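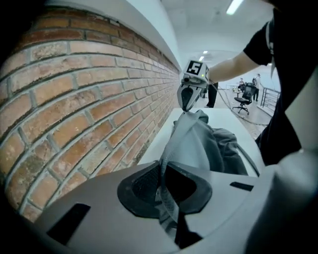
3.2 Handling of garments before folding

Most written instructions for folding begin with a garment already lying flat. In the sites we studied, that was rarely how a piece of clothing reached the table. It came out of a bag or a tub in a heap, and the person had to find an edge, a hem or a sleeve before any folding could start. We call this part of the work opening out, and we treat it as a separate step from the fold itself.

Sessions were held at two sites, Skoddale and Dunleavy. Between them, 20 people took part and 127 garments were handled, of which 74 were knitted and the rest woven. Participants were told to fold as they would at home. They were not told where to begin, which side should face up, or how small the finished piece should be.

Three ways of starting were common. In the first, the person took hold of the cloth at its highest point and lifted, so that the rest hung down and the shape could be read from the way it fell. In the second, the cloth stayed on the table and was pushed outward from the middle. In the third, the person searched for a seam and followed it to a corner. Figure 4 belongs to the first group.

Figure 4. Lifting start. A gray garment lies crumpled on a white tabletop beside a brick wall, and a fold of the fabric is pinched at the top and raised into a peak.

Lifting from the top was quick to begin but gave mixed results. When the pinched point was near a shoulder or a collar, the garment hung in a form that people recognized at once. When it was somewhere in the body of the cloth, they often had to put it down and try again. Knitted pieces were harder in this respect, as the fabric stretched at the hold and the lower part stayed bunched. Gray and black clothing also caused more second tries than lighter clothing - several people said they could not tell the inside of a fold from the outside.

Pushing outward worked best for small items. With larger ones it tended to move the whole heap along the table, and people then used a forearm to keep one side in place. Following a seam was the slowest start, but it seldom had to be repeated. It was used mainly by people who had done laundry or alteration work for pay.

Table height made less difference than we had expected. The surface at Dunleavy was lower than the one at Skoddale, and 9 participants said they would have liked it higher, but the order in which they chose the three starts did not change. Table depth mattered more. Where the back of the table met a wall, long garments could not be laid out away from the body, and people turned them sideways before smoothing. Brannigan's earlier notes from the Drisero laundry describe the same turn.

We did not score the neatness of the finished fold in this section. That is taken up in 3.3, together with the pieces that were refolded in December.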